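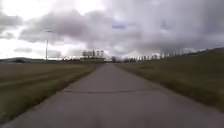 Chapter 7
Joints and Cracks in Slabs on Grade

7.1 Introduction

A slab on grade is a layer of concrete placed directly on prepared ground. Sidewalks, farm lanes, bicycle paths and most garage floors belong to this group. The soil carries the load, and the slab spreads that load over a wider area. Because such slabs are thin compared with their length, they respond strongly to changes in moisture and temperature. This chapter deals with the movement that follows from those changes and with the joints used to control it.

Chapter 6 treated the strength of hardened concrete under compression. In slabs on grade, compression is seldom the limiting case. Concrete is weak in tension, and it is tension that builds up when a slab tries to shorten while friction with the base holds it in place. When the tensile stress exceeds the strength of the concrete at any section, a crack forms there and the stress nearby is released.

7.2 Sources of movement

Drying shrinkage begins when curing ends. Water leaves the pores of the cement paste and the paste contracts. The aggregate contracts very little and restrains the paste, so a mix with more aggregate and less water shrinks less.

Thermal movement is reversible and continues for the life of the slab. It is found by multiplying the length of the slab, the change in temperature and the coefficient of thermal expansion.

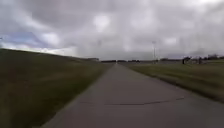
Curling is a third type of movement. The top of a slab dries and cools faster than the bottom, and the edges tend to lift. A wheel passing over a raised edge bends the slab like a short cantilever, and corner cracks may result.

7.3 Types of joint

Contraction joints are grooves that weaken the slab along a chosen line, so that the crack forms at the bottom of the groove. They may be tooled into fresh concrete or sawed after it has set. Isolation joints separate the slab fully from walls, columns and other fixed objects. Construction joints mark the place where one day's work stopped and the next began.

7.4 The Linard path

The worked problems in this chapter use a single set of data. The Linard path runs between Astine and Tapia and is 2,107 feet long. It was placed in 2 stages. The first stage covers 386 feet from the Astine end, and the second covers the remainder. Problem 7.1 asks for the free thermal movement of each stage between January and July. Problem 7.4 repeats the calculation for the Tralus access lane, which has a length of 2,000 feet and the same mix.

Unless a problem states otherwise, assume full contact between slab and base, and neglect curling.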